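Why Do Paper Reminders Beat My Phone?

Student project by Etornam Dogbe, with a lot of help from Rianne Koster

I forget everything. Keys, lunch, my sister's birthday (twice!), so when we had to pick a topic for our memory unit I already had mine. I wanted to know if people remember small chores better from a handwritten note or from a phone alert.

We got 30 people from our dorm, Hopkin, to try both for a week each in April. Every evening they filled in a short form, and I ended up with 693 usable answers out of 700, which made me stupidly happy. Paper won! Most people told us they swiped the alert away and then it was just gone, but a note stayed in their face until they did the thing. Rianne thinks writing it by hand matters too, and I'd love to test that next.
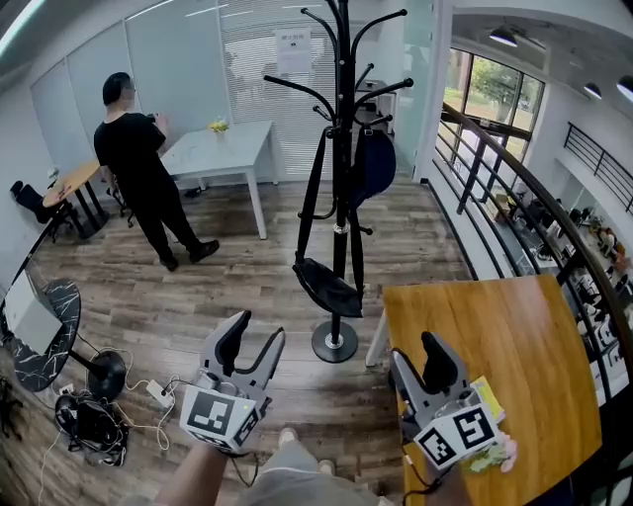

Yellow sticky notes at the edge of the table, coat rack farther back.

One problem was that people put their notes in very different spots, and I never asked where. Next time the form gets a line for that, and I'm starting it before midterms.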